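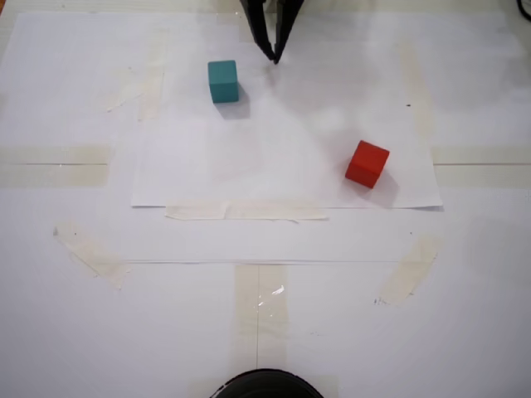
A teal wooden block on a white surface.

Organizations that hold personal data should be required to keep former employees out of their systems from the hour employment ends. The requirement sounds elementary. In practice it is met late, in part, or by accident.

A review of access records at Sternura, a payroll processor with 676 staff, found 123 active accounts belonging to people who had left. Four of those accounts carried administrator rights. The company had a written policy, approved by its board and renewed each August, that called for removal within one working day.

Akinyi Koech, who led the review, attributes the gap to divided responsibility. Human resources records the departure, the technology department closes the account, and outside vendors such as Josico manage their own logins under separate contracts. Each party assumed that another had acted — and no one was obliged to confirm it.

Legislators have concentrated on punishing intruders after the fact. Prosecution has its place, and the courts are right to treat intrusion as a serious offense. A sentence handed down years later does little for the customer whose bank details were copied through a login that should have been closed.

The Wanyama proposal would make one named officer answerable for every open account and would require a signed statement every three months. Hamisi Kioko has argued that smaller firms cannot bear the cost. His concern deserves a fair hearing, and a longer transition period for such firms would be reasonable. A full exemption would not. Small firms hold tax numbers and home addresses too, and their customers are owed the same protection.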